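Rustgate and Trevel agree loan with obligation, and the supporters are not of one mind

28 June 2020

Rustgate confirmed yesterday evening what most of us expected already for two weeks. Eduardo Arruda, the left-sided midfielder who joined in the winter before last, goes to Trevel on loan until the end of next season, and Trevel must buy him after that if he plays in more than half of their league matches. In the other direction comes Lech Piątek, a central defender, who signs directly and without any loan.

The two clubs do not call it an exchange. In the statement of Rustgate the two players appear in separate paragraphs, and in the statement of Trevel the name of Piątek is not mentioned until the last line. But the papers were signed on the same afternoon, and it is difficult to believe that one move would be possible without the other.

For the readers who did not follow the story from the beginning, it started in March, just before the league was stopped. Arruda had then one year and a half left on his contract and had refused the first offer of a longer one. It was said that the money was not the question and that he wanted to play more in the centre, where he played when he was young in Brazil. Henrike Tiedemann, our sporting director, gave an interview at that time to the club radio and said that no player has a position written in his contract. Some people found this too hard. I found it only correct.

Then came the break, and during the break all conversations stopped. When training was allowed again, in small groups, Arruda came back in good condition and played in four of the six matches since the restart. He was on the bench for the last two. The coach, Nazar Ivanyshyn, explained this by tiredness, but after the match against Perkel he was asked a second time and answered that he prefers to use players who will be here in August. After this sentence there was not much left to guess.

What do we lose? In the numbers, not so much. Arruda scored three goals this season and two of them came from penalties. In the game itself we lose more. He was the only one in our midfield who could take the ball with his back to the opponent and turn with it, and when he did not play, our attacks went nearly always over the right side. Everybody in the league knew it. Bastos defended against us in the autumn with three men on that side and had a quiet afternoon.

What do we receive? Piątek is 27 years old, tall, not very quick, and good in the air. He played 136 league matches for Trevel and was captain in some of them. Last season he missed two months with a problem in the knee, and this is the point that worries many people. Rustgate says that the medical examination was without any finding. He speaks already a good English and told the club website that he wants to be on the pitch and not in the treatment room, and I hope with him.

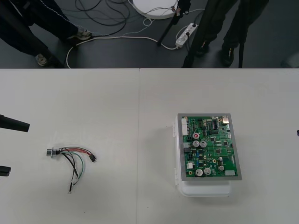 Radwa Abdelaziz wrote to us within an hour of the announcement and does not agree with the club at all. She says that a team which scored so few goals does not need another defender, and that a loan with an obligation is a sale where the money arrives one year too late. "If Trevel keep him on the bench in the spring, they can send him back to us for nothing," she writes, "and then we have a player who is a year older, not happy, and almost out of contract."

It is a serious argument, and I asked the office of the club about it. The answer was that the contract of Arruda was made longer by one year before the loan was signed, so that he cannot leave for free next summer. This was not in the first statement and I think it should have been. With this detail the agreement looks better. Still it is true that half of the league matches is a high number, and a clever coach can count them.

About the sum there are only rumours, and I do not want to print them. The club says that the fee will be visible in the annual report, as always. It is known that Trevel will pay the full wages of Arruda during the loan, and this has a meaning in a summer where we sell no tickets. In our last home match before the break we had 3,210 people in the ground. For the first matches of the new season the club hopes to be allowed around 200, and even this is not sure.

Both players can be used by their new clubs only when the present season is finished. Arruda will therefore stay officially with us for the two remaining matches, but Ivanyshyn said that he will not be in the squad. He trains alone in the mornings until he travels. Piątek has the opposite situation, because Trevel have several injured defenders and want to use him until the last day. So it can happen that he plays against us in the final match, already with our contract in his pocket. The league was asked and has no objection.

The number of his shirt is not decided. Number five is free, and he wore it at Trevel, but two of our young defenders have also asked for it.

Tiedemann said that one more player will come, probably for the attack, and that no other regular player will leave before the preparation begins. She did not want to speak about names. The striker from Bastos who was mentioned in several places is, as I understand it, too expensive for us, and he has a younger brother in our second team, from where the story perhaps comes.

Members who wish to say goodbye to Arruda can send a short message to the club office until the end of the week. The messages will be printed and given to him together in a book, as it was done for our goalkeeper last summer. Please write your name clearly, and not more than half a page.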